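Yuen soft stacking blocks – my review

I picked up the blue Yuen block after my friend Houda El Sherbiny kept going on about hers, and I'm so glad I did! The squish is lovely (my toddler agrees) and the color is even brighter than I hoped.
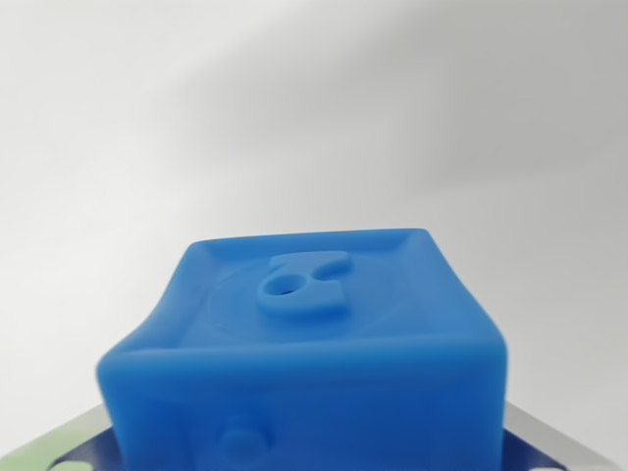
Blue block from the top, with the raised tab and its tiny hole.

My favorite part is the rounded edges – no more sore feet at 3 in the morning. It does pick up lint though, so I rinse it most evenings and leave it on the table overnight.

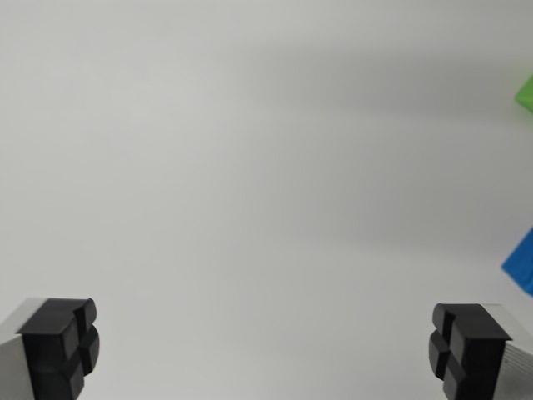
By breakfast it's ready to go again. I'd buy the red one too if Sasberg ever gets it back in stock. 8 out of 10 from me.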